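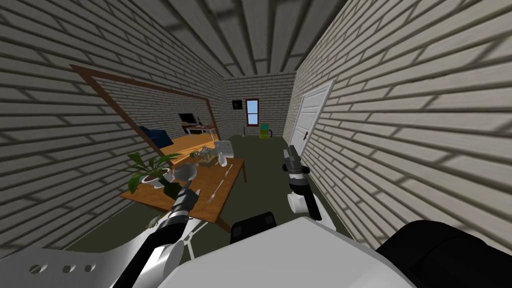 Vol. 6, No. 2

Donard is the student robot simulation project at the Plivstead evening school, and I've been asked to write its entry because I've hung around it longer than is sensible. It's a two-armed robot in a computer-rendered house, and the class teaches it household chores, mostly clearing and setting tables. Nélida Ulloa started it one October with six students (I was the slowest!) and a pile of code that crashed whenever a spoon hit the floor.

A term goes like this. Every team gets the same robot and a furnished room, and picks a chore. You drive the arms yourself first, over and over, until you've saved 200 clean tries, and then you train a program on them and see what it makes of your bad habits. Mine included a little wiggle before every grab, which the program learned beautifully.

Cutlery is where most people get stuck. A bowl or a box gives the fingers plenty to close on, but a fork is thin and tips over at the slightest bump, so where you pinch it matters a lot. Handle or tines? We've argued about that for whole evenings.
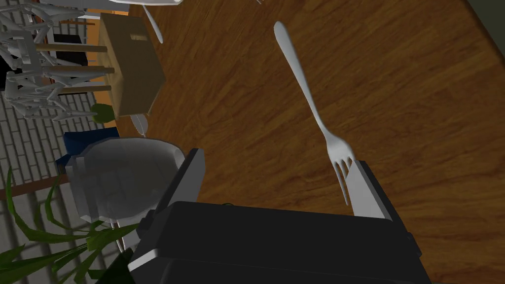
Margaux Guillot: I'd still tell beginners to go for the handle, and to slow down for the last bit of the reach. My team lost most of a term to rushing it.

Fair enough, though Rimantas Juška's team took the Zimier Cup, our end-of-term contest, with a tines-first grip. Each team gets six runs at the cup, in a room it hasn't practiced in, and your worst run is thrown out. The rules were last changed on Jan 9, 2018, when restarts were banned, and I'm still a bit sore about that one.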